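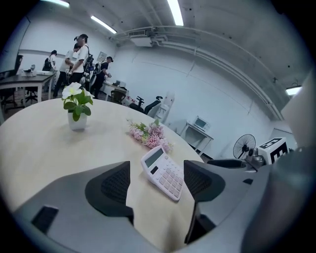 How to find out why the gripper width reading drifts

Last January our hand-held gripper began to give wrong width values. The fingers were fully closed, but the log said they were 6 mm apart. We first blamed the software and lost a whole afternoon. The fault was mechanical, and you can check it with the steps below.

Before you start

Disconnect the battery. Keep your own fingers out of the gap until this is done. The spring inside is strong, and Aileen Lagman from our team got a bruised thumb when she tested it with the power still on.

Step 1. Read the raw value

Connect the Ziltent board by USB only and open the log. Close the fingers completely and write down the encoder number. Ours should be 1,000. We read 3,334.

Step 2. Open and close 8 times

Do it slowly, and write the closed value every time. If the number is wrong but always the same, the zero point is lost and you can go to Step 4. If it changes from one time to the next, something is slipping. In our log it became bigger with each cycle.

Step 3. Check the set screw

Remove the cover of the housing and look for the small pinion on the encoder shaft. Hold the shaft and try to turn the pinion by hand. It must not move alone. Ours moved easily, the set screw was loose. Clean the old glue, put one small drop of thread locker and tighten it. Wait overnight before you use the gripper again.

Step 4. Set the zero again

Close the fingers, choose "Set zero" in the Kekier tool and save. Repeat Step 2.

Step 5. Try it with real objects

Take something flat and hard, then something soft. A calculator and a bundle of artificial flowers are good for this. Compare the logged width with a caliper for the hard one. For the soft one, only check that the value does not jump.

What to do with old recordings

We could not repair ours. The error was different in every file, so we marked them as bad and recorded the tasks again.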